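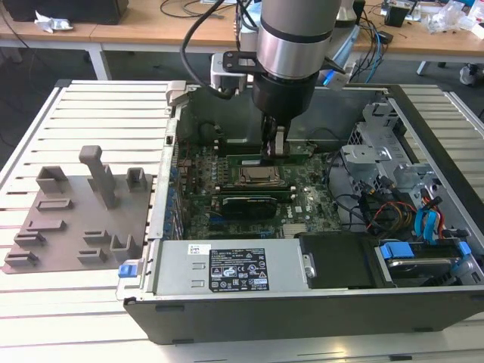 RAM pulls, afternoon entry, March

Long one today, sorry in advance to whoever reads this on shift tomorrow. We had a protective stop in the middle of a memory pull and I want the whole thing written down while I still remember which order I did things in.

Setup was the same as this morning. Tower on its side on the slatted table, side panel off, fixture plate on the left. Job is the usual Paisan teardown sequence, memory first. The approach was lovely, honestly the nicest I've had out of it all week, fingers straight down onto the module and closed. Then the arm started its lift and stopped dead with a force fault on Z. Gripper still shut on the stick, stick still in the slot, me standing there with my hand over the e-stop like a gunslinger.

First thing I did right: I didn't jog it up. First thing I did wrong: I hit the clear button on the pendant before I'd copied the fault screen, so all I have is the log line. It says peak force 492, which is in the controller's own raw units and not newtons (please don't put it in the report as newtons, we did that once with the Amlow rig and had a very confusing meeting). Our threshold for this step is 300. A good pull sits nicely below that, so this wasn't a marginal trip, it was properly stuck.

Cause, as far as I can tell: one retaining latch hadn't been opened all the way. I'd pushed both ends open by hand before the run and I remember feeling them go, but when I got a flashlight in there one was only halfway over. So the arm was trying to lift a module that was still held at one end. Once you know, it's obvious in the force trace too – there's a little step early on where the free end starts to come up, and then it climbs like a wall.

What I did to get out of it, in order:

1. E-stop in, then waited for the brakes to clunk.
2. Saved the log (late, see above).
3. Checked with the flashlight for anything pinched between the gripper and the board. Nothing was.
4. Released the gripper with the manual override, holding the module down with one finger so it wouldn't spring.
5. E-stop out, free-drive, lifted the wrist straight up and clear of the case.
6. Opened the latch the rest of the way and took the module out by hand.

Step 5 is the one that bothers me. I went into free-drive with my left hand still resting on the drive cage, and the wrist sagged a bit when the brakes let go. Only a bit, and I wasn't under it, but I had no business having a hand in there. The payload setting was still the one for the heavier tool from the Durkmont job, so the arm thought it was carrying more than it was or less than it was, I haven't worked out which way round yet. Either way it's wrong and it has to be fixed before anyone free-drives it again. I've put tape over the free-drive button and a note on the pendant.

Damage: the module has a scuff on the edge where the fingers were, contacts look clean. The slot looks okay by eye but the latch feels looser than the others, so I'm calling that slot suspect. I haven't powered the board and I'm not going to tonight. Finger pads are fine. I wiggled the camera bracket and it's still tight, but I didn't redo the calibration, so treat the hand-eye numbers as unchecked.

Then I got curious (of course) and went back through the saved traces from this batch. 8 pulls logged, 7 clean, and this one. I was hoping to see a near miss in the clean ones, something creeping up on us, and there isn't one. So I don't think it's drift, I think it's me and the latch. The vision check passes as soon as it finds the module, and it never looks at the latches at all. We've been relying on a person to do that, and today the person was thinking about lunch!

Things to do:

Fix the payload and center of gravity for the current tool, then test free-drive with the arm parked well away from the table.

Add a latch check before the grasp. The wrist camera can probably see both ends if we tilt it a little on approach, needs trying.

Lower the threshold for the first part of the lift only. That early step in the trace is a gift and we should be stopping on it.

Write the release steps up properly and tape them by the pendant, with HANDS OUT OF THE CASE before free-drive.

Ask Ravport if the fault screen can save itself before it clears. I think there's a setting but I couldn't find it in the menus.

Left the arm powered down with the e-stop in. Module is bagged and marked "latch fault, don't reuse" in the tray by the door. Logged as a near miss at 4:40.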